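4.2 Packing test with both arms

1. Set the clear bin lengthwise in front of the right arm and lay the items flat on the table, clear of each other.
2. Select Pack on the Jenlow controller and set the speed to 25.
3. Press Start. Keep hands off the table until both arms are parked.
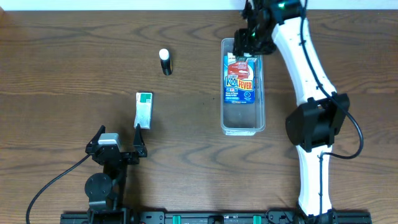

Caution: check the cable on each arm before every run — a loop that snags at the elbow will trip the motor.

4. If an arm stops with code 117, press Hold, move the item away from the rim and press Resume.

Note: small bottles need the narrow fingertips (part 13).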